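Tolerance

The Plaltstead heat allowed each team 80 attempts. By four o'clock on Monday, 21 November 2022, Francine Grewal had used 58 of them, and the log gave the same fault code for the last six: width mismatch, grasp abandoned.

She read the code aloud. Maëlle Girard, at the other keyboard, did not look up.

"It's the width table," Maëlle said. "It was always going to be the width table."

The width table was Lapointe's. He had written it in September, in his last week before he left the club, and it ran to 257 lines with no comments. It told the arm how far to open for every class of object the Bisum software could name. Drodon, the school that had won the year before, was said to have no table at all.

"We could delete it," Francine said.

"And open to what?"

"Maximum. Every time. Then close until the current rises."

Maëlle considered this. The change was one line. It would make each cycle slower, and it would put Lapointe's autumn in the bin.

"He'll see the repository," she said.

"He left."

"He still gets the emails."

Francine commented out line 773 of the main file, which called the table, and typed a constant in its place. She did not delete the table. She sent the arm to its start pose and opened the wrist view on the second monitor.

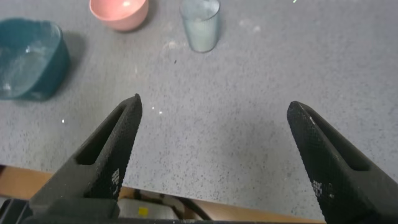

The constant was doing what a constant does. Francine checked the reported opening against the limit in the manual and found them equal to the last digit. There was bare grey tabletop between the two black fingertips, and the ribbed glass stood in a row with the pair of bowls, to their right. She set the glass as the target.

"Current threshold?" Maëlle asked.

"Low."

"How low?"

"Lower than his."

Maëlle wrote the commit message herself. It took her longer than the change had. In the end it read: width table bypassed, file retained, thanks to L. She saved it without sending and moved her chair closer to the stop button.

"Fifty-nine," said Francine, and pressed run.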